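Hultex Floor Cleaner, 1000 ml

I bought this bottle in October for the pale tiles in my workroom. One capful in a bucket is enough, and the smell is very light. The grout became a little cleaner, not like new.

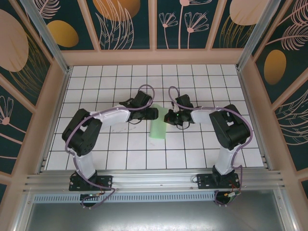
My neighbor finds it too weak for kitchen grease and stays with Ellthorpe. For grease I agree with her. The cap also drips when you pour, so keep a cloth near. I will buy it again, but only for dust.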